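Bed making

Bed making is the arranging of sheets, covers and pillows on a bed, usually in the morning or after a wash. Also the name for the finished look. Varies a lot by household and climate.

Layers

Bottom up: mattress, mattress pad, fitted sheet, top sheet (often skipped), then a blanket or comforter. Pads are mostly white and quilted, the stitching keeps the filling from bunching. Some sleepers lie right on the pad in hot weather. A comforter is one sewn piece, no cover needed, unlike a duvet. Common fills are polyester, cotton and down, the last one pricier and slower to dry.

Pillows

Sleeping pillows go flat at the head or stand against the headboard. Bolsters are long and tubular, laid across the bed or hugged at night; in the Philipines the hugging kind is called a dantayan. Small decorative pillows go on last and come off first.
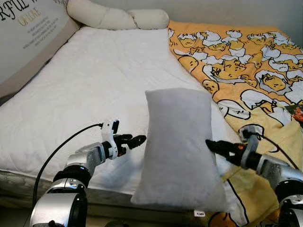 Bed with quilted pad, egg-yolk print comforter, cream bolster and upright gray pillow.

Order of work

Strip the bed or pull everything to one side. Smooth the pad, tuck the sheet, spread the comforter from the head down, even up the sides. Pillows after that. Charito Dumlao's housekeeping booklet for the Sondholm guesthouse allows 10 minutes per double bed, 2 people, and has the pillows plumped by the short ends befor they are set down.

Airing

Many guides say to leave the covers folded back for a while before making the bed. Sondholm staff wait about 50 minutes, longer in July.

See also: Bolster, Comforter, Hospital corner, Mattress pad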